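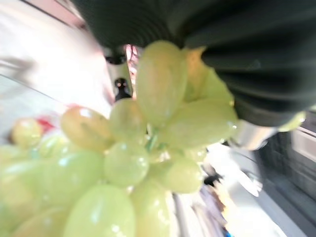
Ticket: Shared mailbox not syncing, Larnetby office
Opened: 20 April 2022
Priority: Normal
Product: Lerorell Mail, desktop version

Staff at Larnetby report that the orders mailbox stopped updating at 8 am. New messages show in the browser but not in the desktop program. Trardale uses the same mailbox and has no trouble.

Restarted the program on two machines, no change. Signed out and back in on one of them - it pulled down 16 messages, then stalled again. Error in the log reads "folder index locked".
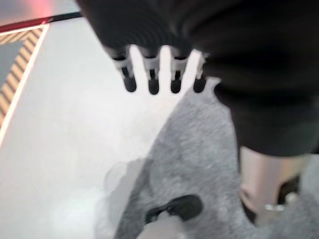
WORK NOTES

Checked the mailbox size against the limit. It is nearly 200 folders deep in archived orders, most of them from the old Tapia account. The desktop program tries to index every one at sign-in. Trardale only subscribes to the inbox and Sent, so it never hits the lock.

Unsubscribed one Larnetby machine from the archive folders and deleted the local index file.
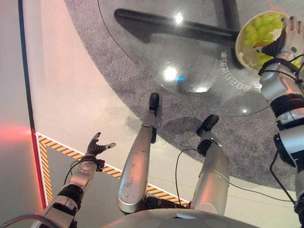
Rebuild took seven minutes. Mail has come through normally on that machine since, including attachments. Did the same on the other machine after lunch. Left the archive on the server, where it can still be searched from the browser.
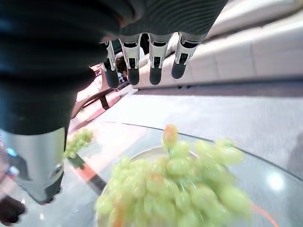
Will the archived orders be deleted?
The folders stay on the server until the Tapia account is closed off in May. Anyone who needs an old order before then should open it in the browser.

Status: Resolved, monitoring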